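The Great Fabric Drawer Fold-Up

Posted 21 September 2020 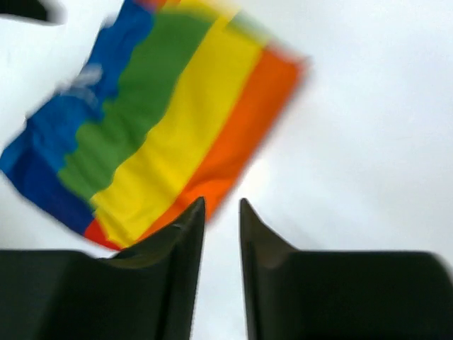

The rainbow flag, all ripples and color.

I finally did the drawer! If you've been reading since June you know which one I mean, the deep bottom one in the hall dresser where every piece of loose cloth in this house goes to get crumpled. Tablecloths, bandanas, the good napkins, the bad napkins, a curtain panel from two apartments ago, and the flags. I love the flags. I'd forgotten how many colors were sitting in there in the dark.

I pulled the whole lot out on Saturday morning and counted, which I know is a little much, but I wanted a number to brag about. Forty-four pieces of cloth. In one drawer!

The rainbow one got me the most excited. Look at that yellow! It's a proper lemon yellow, and next to the green it practically hums. The blue is a big deep royal, my favorite of the bunch. It was a mess of wrinkles, of course, so every line between one color and the next was wavy, and I have to say I kind of liked it that way. I still folded it.

Folding thin cloth is its own thing. I used to do flags like bath towels, in half and in half and in half, and they'd slither open the second I shut the drawer. What works for me now:

Give it a good shake first, by two corners, away from the lamp (ask me about the lamp). Lay it down and smooth it with the side of your hand, working from the middle out. Fold it lengthwise along the stripes if it has stripes, so you get a long strip with one or two colors showing. Then roll it, fairly snug, and stand the roll on its end.

That last bit changed everything for me. Standing up, you see every roll at once and you can grab one without wrecking its neighbors. I have them in a shallow Mumico bin that used to hold craft paper, and it fits the drawer with maybe a finger's width to spare on each side. So satisfying.

Ironing: I did the napkins and gave up. For the flags I hang them over the shower rod overnight and most of the creases relax. A few stay. Fine by me, they're going to be out in the wind anyway!

The tablecloths didn't want to roll (too bulky, they look like burritos) so those are flat at the back, with the big round one at the bottom. The curtain panel is going in the donation bag, along with eleven napkins that match nothing. I found my grandmother's embroidered runner too, which I had been sure was lost in the move, and I may have yelled loud enough for the downstairs neighbors. It's on the table right now with a bowl of plums on it.

Next up is the linen closet on the landing, and I am weirdly looking forward to it. There's a Telano blanket in there still in its zip bag and a whole shelf of pillowcases I'd like to try the rolling trick on. If you've got a way of keeping fitted sheets under control, please leave it in the comments, I've tried three and they all end in a ball.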